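Fourteen percent is a pledge, and a pledge isn't a seat

I read the whole equality platform so you don't have to, though I'd rather you did. It came out of the regional women's conference in May, it has 14 headline commitments, and I have been arguing about it with friends ever since. Fair warning, I am the grump in these arguments.

My trouble starts on page one, with the word "encourage." Member parties are encouraged to put women in winnable spots on their candidate lists. They are encouraged to publish pay figures for their own staff. I went looking for the part where something happens to a party that would rather not, and I didn't find it. There is a review, to be held by the same parties being reviewed.

Lizelle Mnguni, who sat through both days, thinks I'm being unfair. She says a soft text that everybody signs gives local women something to wave at the next meeting, and that the last one got her a hearing she wouldn't have had. Maybe so. She has been at this longer than I have. But a hearing is cheap, and I notice she still isn't on the list.

What the numbers say

The platform's background paper leans on a survey with 1,058 replies. I wrote to ask how many came from people outside the party, and got a polite note from Štefánia Slanina saying 873 were from paid-up members. I appreciate the straight answer. I don't appreciate seeing the result presented as what "women across the region" want. Women who clean offices at night in Jarnville did not fill in that form — I'd bet money on it.

The jobs chapter is worse. It has a lot to say about automation and training, all of it sunny, and almost nothing about who pays for child care while the training goes on. Vandana Kushwaha raised this from the floor and was told it would be "reflected in the annex." I have read the annex. There's one sentence.
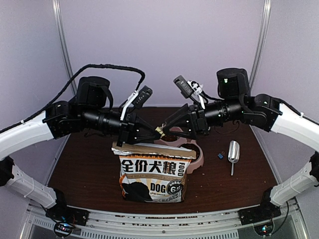

What would change my mind

A rule with a cost attached. If a party's list falls short, it loses speaking time, or money, or its vote on the next platform. Pick one. Abdelilah Fahmy tells me this was floated in the drafting group and died there, on the grounds that smaller parties would walk out. Let them walk, I say, and he says that's easy to type from a kitchen table. Fine, it is.

I'd also like dates. Ten years turns up twice as a target, and by then most of the people who signed will have moved on to something else. Give me a date that falls inside somebody's term.

I'll be at the open meeting when the local branch votes on adopting the text, and I plan to ask about that annex again. If you're going too, read chapter four first and bring your own copy, as they ran out last time.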